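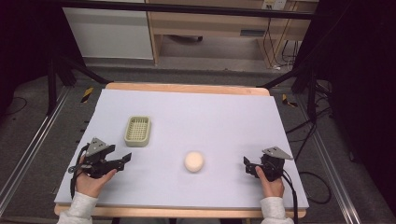

Small beige basket, pale board, wooden table.

1/ ok thread about the 26 bus bc people keep asking me and I keep typing the same thing

2/ As of 4 August 2023 the 26 no longer goes through Nastside on weekends. At all. Weekdays it still runs but it skips Costello Street and turns at the old Plallura bakery instead. The sign at the Costello stop has NOT been changed. Saw a guy waiting there this morning with two suitcases

3/ If you need to get to the clinic on a Saturday you've got 2 choices. Take the 12 to Beloder and walk back down the hill. Or walk the whole way, which I did last month when it was 90 degrees out, would not recomend

4/ The 12 is fine btw. Cleaner than the 26 ever was. But last one leaves Beloder before 9 so if you work evenings you're stuck – my sister's coworkers are splitting cabs now
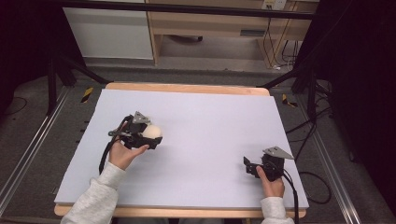 5/ What they told us back in April: "minor timing changes." That was the whole notice. One sheet of paper taped inside the bus, behind the driver, where you can't read it unless you're basically in his lap

6/ There's a petition at the laundromat and one at the Plallura counter. 325 names on the bakery one when I signed. Same petition, so pls only sign once, they throw out doubles

7/ You don't have to live in Nastside to sign, you just have to ride it. Put your stop next to your name. Write neat

8/ Someone asked about the transfer thing. Yes your 26 pass works on the 12. No you do not have to pay again. If the machine beeps at you just show the driver the date on the card, they know

9/ Also someone said the Sunday 26 is coming back in the fall. Havent seen that anywhere official. If you have a link send it to me and I'll add it

10/ edit: the bench at Costello is gone too now. cool

11/ Ok going to work. On the 12. Will answer replies at lunch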